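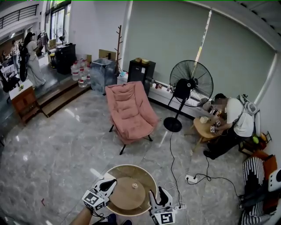 Session room, two collectors working in parallel. Left gripper in the foreground is mine.

Thread: Two collectors in one room – keep or discard?
Board: Handheld demonstration collection

dmaldonado
Posted 03/03/2022

We have been collecting tabletop demonstrations with handheld grippers in a furnished room in Sirusville. Bimanual, head camera plus a camera per wrist, fiducial tag on each gripper body. Task family is small object pick, move and place on low round tables. Target is 900 accepted episodes before we train anything.

To get through it faster I put two people in the same room, each at their own table. The still is from my head camera. You can see the second collector at the other table on the right, with the harness on his back and his own tagged gripper over the tabletop.

Three things I want opinions on.

1. His tags are in my view for a large part of some episodes. Pose tracking is done per gripper by tag ID, and the IDs are supposed to be unique across both kits. They were not unique for the first batch, because both kits were printed from the same sheet. I have fixed that, but the first batch is 90 episodes and I would like to keep them.

2. The background moves. There are people up on the raised platform at the back, and they come and go. I have left them in.

3. The floor tile is gray with a marble pattern and fairly busy. Map initialization is fine. Relocalization after a fast head turn is less fine.

Current rejection rate is high enough that I would rather fix the procedure than collect on top of it.

– Dardo

tagsheet_b
Reply

On 1: discard the 90. If two grippers in view share an ID, your detector returns two candidates and whatever sits downstream picks one. Unless you logged both candidates per frame, you do not know which one it picked. A trajectory that jumps across the room for three frames and comes back will be smoothed into something that looks plausible and is wrong.

dmaldonado
Reply

We logged raw detections, all candidates, with corner coordinates. The picker chose the larger one by pixel area.

tagsheet_b
Reply

Then it is recoverable in principle. Larger by area is a decent rule while your own gripper is in view and face on. It fails when your tag is tilted or occluded by the table rim and his is not. In your still the right gripper is down near the tabletop with the tag close to its base. Rotate the wrist another 30 degrees and I would not trust it.

Rerun with a gate on distance from the last accepted pose, plus a hard maximum range from the head camera. An arm is only so long. Anything past arm's length is the other person.

cgarrido
Reply

Agree with the range gate. We did the same at Pisov and it removed nearly all swaps. What it did not remove was the case where the owner's tag drops out entirely and the filter coasts. Mark those frames as missing and cap the gap length. We reject an episode if either hand has a gap over nine frames during the grasp window, and we tolerate more during transport.

Other question for Dardo. What defines the start and end of an episode? Button, gesture, or cut afterward?

– Celeste Garrido

dmaldonado
Reply

Cut afterward. The collector holds both grippers open and still above the table, and the segmenter looks for low velocity with both jaws open. It works on the easy ones. It over-segments when somebody hesitates before the grasp.

cgarrido
Reply

That is likely a good part of your rejection rate. Hesitation before grasp is exactly where people slow down with jaws open. Use a pose that does not occur in the task. We cross the grippers so the tags face the head camera, hold, and uncross. It looks silly and it segments cleanly.

flatfield
Reply

I disagree with most of the thread so far, or at least with the order of priorities. The tag bookkeeping is a solved problem. What I would worry about is that the policy gets 900 episodes from one room with one set of tables, and the second collector is in the background of a large share of them. You will train a model that has never seen a pick without a man on a stool to the right.

If you use the wrist cameras only for the policy input, fine. If you use the head camera, I would not run two collectors at all.

dmaldonado
Reply

Policy input is wrist cameras plus gripper width. Head camera is for pose and for review. There was a plan to add the head view later as a second conditioning stream.

flatfield
Reply

Then decide now. "Later" means you will have the data you have. If there is any chance the head view goes in, rotate the collectors so the other person is behind them, or alternate sessions.

kneehigh
Reply

Counterpoint: clutter and people are what we want. I have trained on clean-room sets and on lived-in sets of the same size, and the clean ones fell apart the first time a chair moved. Dardo's room has a pink lounge chair, a standing fan, bottles on the floor, a bicycle wheel up on the platform. Good. I would leave all of it and shift things between sessions.

flatfield
Reply

Clutter that varies is useful. Clutter that is in the same place for every episode is a landmark. Those are different things, and moving the fan once a day does not turn one into the other.

kneehigh
Reply

I said between sessions, and a session for us is 30 episodes. That is a lot more often than once a day.

tagsheet_b
Reply

Moving furniture mid-map is going to make the relocalization worse, by the way. If you shift the fan and the chair, rebuild the map. Do not reuse yesterday's and hope.

On item 3, I doubt the tile is the cause. A marble pattern gives plenty of features. The trouble is that they look alike, and that the head camera spends the episode pointed down at a table half a meter away. When the collector looks up fast, you go from near features to far features with blur in between. Then the back wall is mostly roller blinds, which is a big flat area with very little on it. I would put two or three large static tags on that wall, in an ID range that neither kit uses.

dmaldonado
Reply

I can do that. Any preference on size?

tagsheet_b
Reply

As large as your printer goes, on something rigid. Do not tape paper to the blind. It will move with the air from the fan and you will have a landmark that breathes.

cgarrido
Reply

Also instruct the collectors to turn the head slowly between episodes. We wrote it into the start-of-session sheet. It costs one or two seconds per episode and saved us more than any parameter change did.

lowtorque
Reply

Looking at the cables. There is a dark cable coming off your left gripper and more looping between power strips on the floor. Are you running tethered for power, data or both? We had a Vidico capture box that dropped frames whenever the cable flexed at the connector, and it dropped them on one wrist only, so the streams drifted apart without any error. I found it by comparing frame counts. One episode had 1851 frames on the left and fewer on the right, and the viewer had been stretching the short one to fit.

dmaldonado
Reply

Data over the cable. I have not compared counts per episode, only per session, and per session they were within tolerance. Will check tonight.

lowtorque
Reply

Per session will hide it. Check per episode and check the largest gap between timestamps, since a count alone can match by luck if both sides drop.

Strain relief on the gripper body, then a loop at the forearm, then up to the harness. If the cable hangs straight down from the gripper it also pulls on the wrist, and your collectors will start compensating for it. You can see that in the trajectories as a slight roll bias on one hand.

kneehigh
Reply

Seconding the roll bias. We had it on the left hand for all of February and blamed calibration.

dmaldonado
Reply

Results from last night, for anybody who finds this later.

Frame counts: the left stream drops frames in a minority of episodes, always in bursts. Largest gaps line up with the left arm extending toward the far side of the table. Rerouted the cable as lowtorque described. No bursts in the test session afterward, but that was a short session.

Tag swaps: reran the first 90 with the range gate and the distance gate. Most come through clean. The ones that do not are almost all reaches where my own tag is edge-on at the table rim. I am dropping those and keeping the rest, with a flag in the metadata so they can be excluded in one line.

Segmentation: switching to the crossed-gripper pose. The other collector does not like it. We are doing it anyway.

Background: one collector per room for now if the head view stays on the roadmap. I have asked for a decision from Tanguy, where the training side sits, and have not had one.

flatfield
Reply

Keeping the flagged ones is reasonable. I would still train once with and once without before you believe the flag is enough.

tagsheet_b
Reply

Post the gate thresholds when you have them. Also which side the failures are on. If they are all right hand, move the tag up off the base and save yourself the filtering.

dmaldonado
Reply

Mostly right hand. I have a bracket printing that raises the tag and tilts it toward the head. It adds weight where I do not want it, so I will run it against the stock mount on the same table before changing the second kit. Thresholds are in meters and seconds and currently set by eye. I will post them after the comparison.

cgarrido
Reply

If you raise the tag, redo the tag-to-fingertip offset for that gripper. We forgot once and every grasp in the set closed short of the object.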